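Looking after a small drone at home

We've had two of these little flying cameras in the house since last May, and I've picked up a fair few habits along the way, mostly by doing things the wrong way first. The older one is a Kurkar (a birthday present, much loved and much glued) and the newer one is a Zapata, which is quieter and a good deal fussier about its batteries.

Batteries first, then. Let them cool right down after a flight before you put them on to charge, and stay in the same room while they're doing it. I keep ours in an old biscuit tin lined with a tea towel, lid resting loosely on top, and I don't leave them full for weeks on end. Half charged is plenty if the weather looks poor.

For cleaning, a soft make-up brush is lovely for getting grass and dog hair out from around the motors. Hair winds itself round the shafts and you'd hardly notice until one side starts to whine! A pair of tweezers and a bit of patience will usually bring it away.
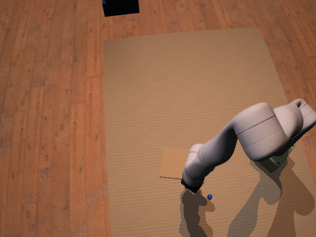
Propellers want checking every time. Run a fingertip gently along each edge with the battery out, and if you feel a nick, change it. Spares come cheaply enough, and I buy mine from Nara, the model shop in Vernthorpe, where a bag of 43 odds and ends (screws, blades, rubber feet) has kept us going for ages. Do look at the letters stamped near the middle of the blade, as there are 2 kinds and they must go back in the right places. I take a quick snap on my phone before I undo anything.

The lens only needs a dry glasses cloth. Please don't use kitchen spray, I clouded one that way and every film of the garden looked like November.

Last of all, put the tiny screwdriver back in the box with the drone. Ours spent most of the winter in the cutlery drawer, under the cake forks.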